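Bathroom walk-through checklist, with my comments
Wallmont rentals, September round

I do this list every fall on the small units, and every year Tuấn Vũ asks me to write down what I was thinking instead of only OK / FIX / WATCH. So this year I did. Tuấn, you asked for it! I start low and finish high, which is backwards from the printed form, but my knees are better at the beginning of the day.

1. Shutoff valves under the sink
Turn each one all the way off and back on.
Result: FIX (cold side, Nornwood unit)
Comment: The hot one turned fine. The cold one took two hands and some language. I got it closed and open again, but if a supply line ever lets go in there, a tenant isn't going to manage it. Please replace it and don't just oil it, we oiled it last time.

2. Drain and trap
Fill the basin, let it go, feel the joints with a dry paper towel.
Result: OK
Comment: Dry towel both places. Somebody has been pouring something down the Dastcombe sink that smells like oranges, and I have no complaint about that whatsoever.

3. Caulk where the counter meets the wall
Result: WATCH
Comment: There's a hairline gap starting at the back corner in Nornwood. I ran a fingernail along it and nothing crumbled. I'd leave it for spring, but write it on the board so we don't forget like we did with the tub.

4. GFCI outlet
Press test, press reset, try it with the plug-in tester.
Result: OK in Nornwood, FIX in Dastcombe
Comment: Dastcombe tripped when I pressed the button and then wouldn't reset until the fourth or fifth go. That's a dying outlet. I left it off with tape over it and told the tenant, who was very nice and said she dries her hair in the bedroom anyway.
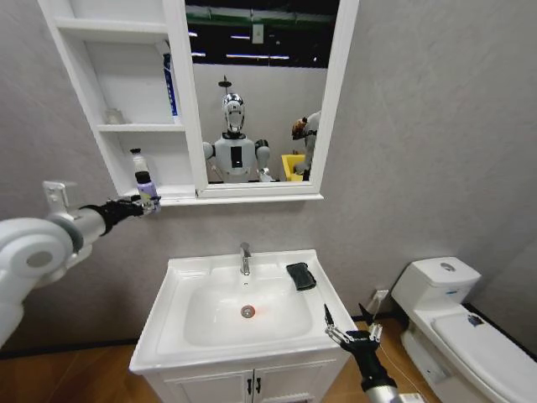 5. Anything hung on a wall
Grab it by the bottom edge, lift a little, then pull toward you a little. It shouldn't shift.
Result: OK
Comment: I get fussy on this one, and I'm going to stay fussy. A towel bar that comes off the wall is a nuisance, but a cabinet that comes off the wall is a trip to urgent care. With the kind that has open shelves down one side and a mirror on the other, I also look at what's been put on the shelves, and I like to see the bottles on the bottom one, same as here, with the slim box up above. Heavy glass stuff up top is what comes down on your foot when you're feeling around half asleep. I keep meaning to put a line about that in the welcome packet. Mizanur Amarasinghe did write one a while back, but it ran to 400 words and it was mostly about screws.

6. Mirror edges
Look for black spots or flaking along the bottom, and run a gloved finger around for chips.
Result: OK
Comment: No chips that I could feel. If you find spotting, write down which corner. It helps to know next year if it's growing.

7. Exhaust fan
Hold one square of toilet paper up to the grille with the fan running. It should stick.
Result: FIX (Nornwood)
Comment: Mine slid right off and landed in my coffee. I popped the cover and there was a gray felt blanket in there you could have made a hat out of. Vacuumed it, tried again, and the paper held for 19 seconds before I got bored, so the motor's okay. What it needs is a cleaning on the calendar. I'm still marking it FIX because the cover has a broken clip and rattles.

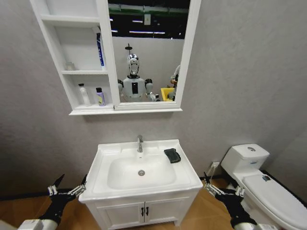
The clip is the small spring kind, and Hung sells them in packs of 9, so please order one pack and put the leftovers in the drawer with the washers. Not in the truck! Things go into the truck and live there forever.

8. Lights
Result: OK
Comment: One bulb in Dastcombe is a different white from its neighbor and it made me look seasick. Not a safety item, but I swapped it.

9. Floor around the toilet
Step on all sides, rock the bowl gently with your knees.
Result: WATCH (Dastcombe)
Comment: Tiniest bit of give on the left. I snugged the bolt a quarter turn and it quit. Don't go further than that, you'll crack the base. Check it again in 2 weeks.

10. Door and lock
Lock it, then open it from the outside with the little pin key.
Result: OK
Comment: Works on both. The pin key for Nornwood is on top of the door trim, on the hall side. Please put it back when you're done.

Open items go to Tuấn. The valve first, then the outlet, then the fan clip.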